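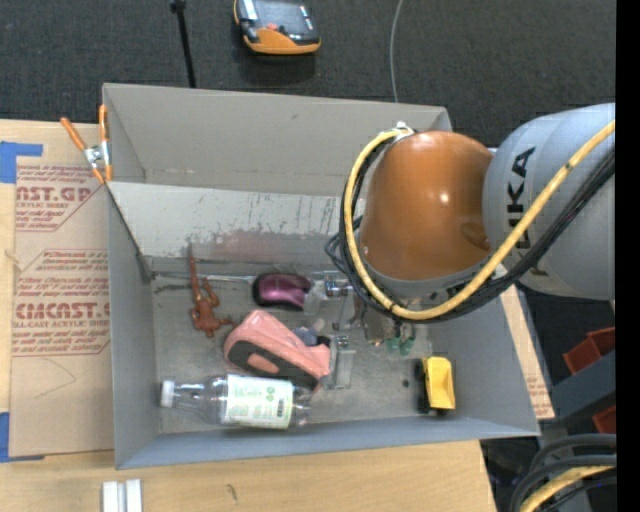
Mixed bins and chores: are we there yet?
Forum: Handling and Picking
7 replies

grikano_dev
Starting a separate thread because the one on dishwashers went off the rails. My claim: clearing a bin of unrelated objects is the same job as tidying a kid's room, and arms are close to doing it unattended. Take a bin like the one at the top. Toy lizard, computer mouse, clear bottle on its side, toy dump truck, a thin metal rod. If a KUKA with that gripper can empty that, the living room floor is mostly a mobility problem.

tdrake_mfg
Disagree with "mostly." A bin has walls. The objects can't roll under a couch, and the arm is bolted down with a known transform to the work. Take both away and your grasp error grows before you have even looked at the object.

Also, which item do you expect to fail on? I would bet on the rod. It is thin, it lies along the back of the floor, and fingertip clearance there is poor.

Édgar Huanca
The rod is easy if you slide it first. Clear plastic is the harder case. There are a couple of transparent items in there besides the bottle, and depth sensors return holes or the floor behind them. We ran 400 picks at Llanos in September on mixed returns and 44 failed. Most of the failures were clear packaging. The label on a bottle gives you something to segment, but the neck and shoulder give you very little.

grikano_dev
44 out of 400 is 89 percent success on unsorted junk. I would call that usable.

tdrake_mfg
Usable with a person standing there. At home that is one call for help every nine picks. My dryer does not ask me for help every nine socks.

Édgar Huanca
Failed first attempt, to be clear – the retry cleared most of them. 7 needed a person. I should have said so.

cokutton_lurker
What does a retry cost in cycle time?

Édgar Huanca
Depends on whether the object moved. If it stayed put, you re-image and pick again from a different approach angle. If it got pushed against a wall you need a nudge move first, and that is where the time goes. Cable dress matters too. With cables looped around the wrist joint, some approach angles are off the table before the planner starts.

flenach_ops
Shop-floor view. We don't care about lizards. We care about swarf trays, rags, and somebody's hex key left in a tote. Rigid parts in a tote are fine today. Rags are not. Nothing in that bin looks like cloth, so I would not use it to argue about laundry or about rags.

grikano_dev
Fair. I'll narrow the claim to rigid household items in a bounded space. Cloth gets its own thread.

tdrake_mfg
Then I have less to argue with. I still want to see where things get put down. Emptying a bin is half of tidying – the mouse goes on a desk and the truck goes on a shelf, and placement on a cluttered shelf is worse than the pick.

cokutton_lurker
Does anyone have placement numbers? Everything I can find stops at the drop.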